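Vonia Hand-Held Gripper: Good Practice Set

Our garment handling set gives your team one clear standard for recording work with fabric, and we love how quickly people pick it up! Inside you get a laminated rule card, a wall sheet and a pad of 53 session forms.

The rules are short. Lay the garment out flat before you start. Check the finger pads and screws at the start of every session. Keep your free hand clear of the fingers, and slow down over collars and plackets, where pads love to snag.

Fits all Vonia hand-held grippers. Item no. 417. The April revision adds a page on bedding. 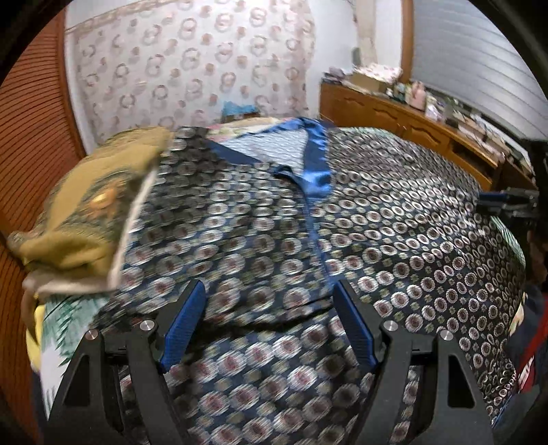
Blue textured finger pads over a patterned shirt laid flat on a bed.

Spare pads are sold in packs of 10.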